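Room check, second floor, Grakness building
Rooms covered: Brunton (meeting and drawing room), supply closet 103
Checked by: Kekeli Akpalu
Copy to: Shaohua Deng
Done Monday, before lunch, with the lights on

Ratings are OK, FIX or WATCH. WATCH means I would like it to be FIX and expect to be talked out of it.

1. Floor and walkways – OK
Gray carpet flat at the doorway and along the window side. The corner that used to lift has been glued down by someone with a generous idea of how much glue a corner needs. It is stiff, but it is down.

2. Exit and door hardware – FIX
Door closes by itself, eventually. The latch needs a shove for the last inch. Work order 1147 was opened for this in October and is still listed as "scheduled," a word I have stopped finding comforting.

3. Mobile whiteboard – WATCH
Frame and crossbars tight, casters roll. Please lock them after moving it. The grid lines are staying on the board, so the eraser can live up there too, provided it is parked where it won't drop on a foot. It weighs nothing, but I have seen the incident form people fill out for less.

4. White table, stability – OK
Leaned on each corner with my full weight and a straight face. No rocking. The rounded corners remain the best decision ever made about this table.

5. White table, surface – FIX
Smudges and specks, and a fair number of them. It's a table and not a whiteboard, whatever its color suggests to people holding markers. Wipe with the Kusham spray from the closet, let it sit a minute, then wipe again. Do not use the purple eraser on it. All that does is move the gray to a new address. 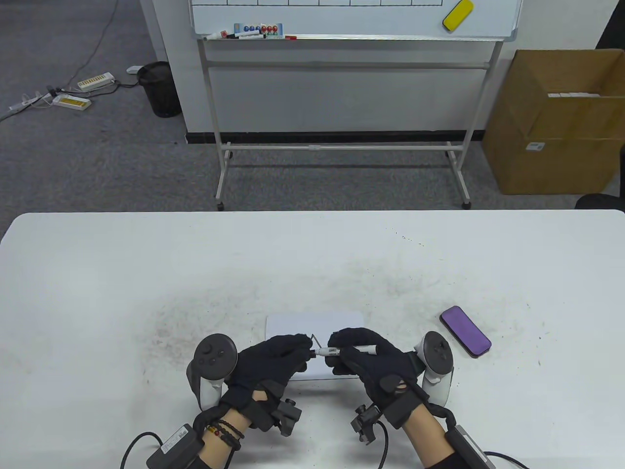

Dry wiping was tried last month and got us where we are now. If the spray doesn't lift the gray patches, tell me before reaching for anything with grit in it. A scratched top holds dirt forever and then we get to have this comment every quarter.

6. Markers – WATCH
Caps on when not writing. Caps pushed until they click, which takes less effort than the debate over who dried out the last set. Lay them on their sides and away from the table edge. Strongly scented markers were removed after the previous check and should stay removed.

7. Small sticks, skewers, dowels – WATCH
My least popular item. A thin stick on a white table is easy to miss with the eye and easy to find with the palm. Look over the ends for splinters before use, keep them flat, and put them back in the tall cup with the points down.
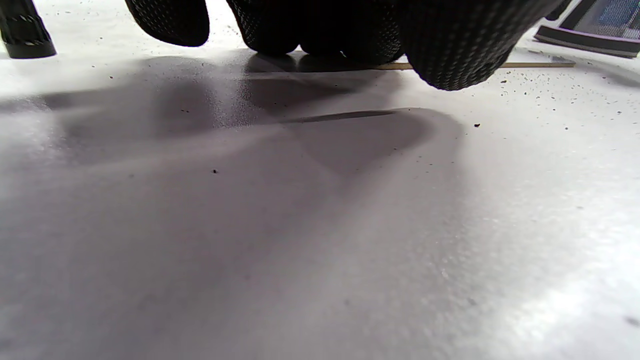

Anything split goes in the trash the same day. It does not go back in the cup for a second opinion. Shaohua asked whether we could switch to the plastic ones from Drarken, and I have no objection beyond the price, which is 37 dollars a box.

8. Gloves – OK
Knit gloves are fine for handling and sorting. They're not cut protection and they are not for the spray. Check the fingertips for holes. Hang them up after use – a pair left balled up in a drawer develops a personality.

9. Cords and cables – OK
Nothing across the walkway at the time of the check. Keep slack off the floor and away from the casters in item 3.

10. Lighting – OK
Good over the whole table. Glossy boards throw the ceiling lights straight back at you, so tilt or turn the board before you start squinting and writing to me about headaches.

11. Small drawing boards – WATCH
Run a thumb along the edge and feel for chips. Boards go flat on the table with the whole board supported, including while the shapes on them are still being argued over. Erase before storing. 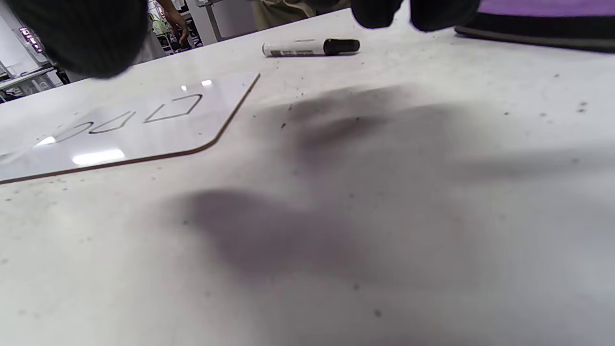 12. Supply closet 103 – FIX
Spray on the bottom shelf, paper towels on the top one, stepstool nowhere. 2 bottles left. Stepstool to be returned by whoever is currently standing on it.

Recheck in two weeks, items 2, 5 and 12 only.
K.A.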